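From: Fletcher Ruawai
Date: Mar 19, 2025
Subject: Re: [border-talks] Observer numbers for the second round

On the Mahuika side, a member wrote:

> Does anyone have the text of the observer annex? The
> summary I was sent says 20 observers, but the press
> statement from the Belley meeting only says "a suitable
> number." Also, is Plurnarari still the site for the second
> round, or has that been moved? Our group has to decide
> on travel money soon and I don't want to go to them with
> the wrong place.

I have the annex in both languages and will send it to anyone who writes to me off list. It is a scan and too large for the server.

The number is 20. It is in paragraph 4, and both delegations initialed the page. The press statement was drafted the night before that paragraph was settled and was never updated. The 20 are split evenly between the two sides, and the chair of each team can swap out a name with 91 hours' notice. I asked why 91 and was told it was a compromise between two other figures.

Plurnarari is still the site. There was talk of going back to Belley, mainly from the delegation that has the longer drive, but the foreign ministry on the other side would not reopen it. The second round is set for September. I don't have the days yet.

On the crossing permits, the figure going around is 3,000 households, and I would be careful with it. That was the opening request. What the two sides agreed to in writing is 1,463, which matches the list of families who held papers before the road was closed. The rest would go to a review panel that has no members so far. If your group is putting out a letter, please use the lower figure and say where it comes from.

Curatside has offered to host the documents from both rounds, including the maps. I think we should accept, as long as the originals stay with the two secretariats.
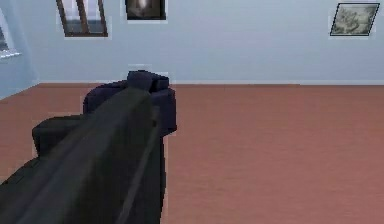
The maps are the part I would most like people on this list to look at before September. The annex describes the line at the river as running "along the old channel," and the two maps attached to it put the old channel in different places. Each delegation signed its own. Sheet 2 from the Mahuika side is the harder one to read: the line comes in at the lower left corner and goes up at a slant toward the middle, the way the dark arm does against the reddish floor, and it stops there with no label. The matching sheet from the other side carries on to the ford. If someone has an older survey of that stretch, even a poor copy, I would like to see it.

Travel claims for Belley should go to the secretariat you came with, and please don't send them to me.

Fletcher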